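Dolico brings its bench-top kitchen arms to Nendstead for a spring trial

July 23, 2026

Anyone who has ever stood at the sink after tea and wished for a second pair of hands may want to read on, because a small firm called Dolico has started taking names in Nendstead for a kitchen helper that it hopes people will rent by the month, much as they might rent a piano or a water cooler.

The service goes by the name of Satier. For the monthly fee you get a pair of robot arms with two-fingered grippers, a set of cameras, a visit from a fitter to put it all in, and a phone line that somebody picks up during business hours. Dolico is asking $838 a month for the full set, with a minimum term of 3 months, and it says the price covers repairs and replacement finger tips as well. That's a fair bit of money for help with the dishes, and the firm is quite open that its first customers are likely to be share houses, small cafes and supported living homes, places where the same few jobs come round again and again all day long.

We were invited to have a look at the kit last week in the back kitchen of the old Lau building on the high street, where Dolico has set up a counter with the sort of things most of us have at home. There was an electric cooking pot with a glass lid, some plates in soft colours, a dish rack, and a bit of bread to be getting on with.

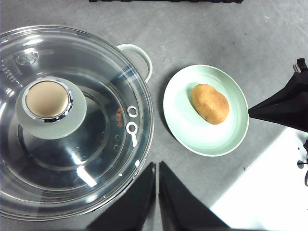

Grippers at the counter during the Satier preview, with the covered pot and a bread roll on its plate.

The firm has kept its list of jobs short for now, and after an hour of asking questions we came to think this was sensible. Satier is being offered with 20 set tasks, all of them to do with handling things on a counter: lifting and replacing lids, moving food from one dish to another, putting plates in a rack and taking them out again, that kind of thing. It won't chop and it won't fry, and it isn't meant to carry anything full of boiling water (a question that came up more than once, as you might imagine!). If you want a job that isn't on the list, you can ask for it, and the firm will tell you whether it can be added and what it would cost.

Glassware got a good deal of talk, too. Clear glass is hard on cameras, what with all the shine and the reflections, and the Dolico team told us they had spent more time on it than on any other material in the kitchen. 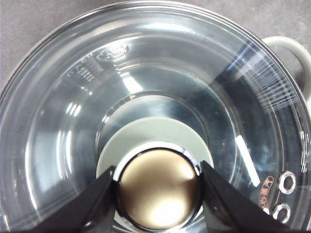 The cameras near the grippers are a big part of how the firm hopes to manage that, as they give the arms a close view of whatever they are reaching for. The fingers themselves are plain and black and can be swapped at home in a few minutes, and a spare pair comes in the box. Cleaning them is a matter of a damp cloth and a little detergent, though the arms must be switched off at the wall first.

Fitting takes most of a morning. You'll need a solid counter, a power point within reach and good steady light, and the fitter will want to see your own crockery -- the plates and bowls you really use, chips and all -- so that the settings can be matched to them before you are left on your own with it. 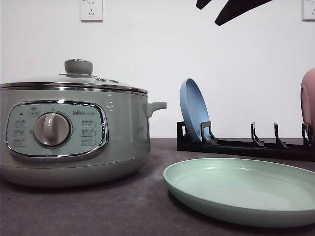 Dish racks are worth a mention for anyone thinking of signing up. Dolico supports racks with upright prongs and decent gaps between them, but the folding wire kind is off the list at present, and so are the ones that hang over the sink. The firm says it will look at these again once the trial is done.

There are 23 places in the Nendstead trial and almost 20 of them have already been spoken for, mostly by cafes. The first kits go in this November. Households who miss out can put their names down for a second round, and there is no deposit to pay until a fitting date has been agreed. Preview mornings carry on at the Lau building until the end of the month, and you're welcome to bring along a favourite plate or saucepan to ask about.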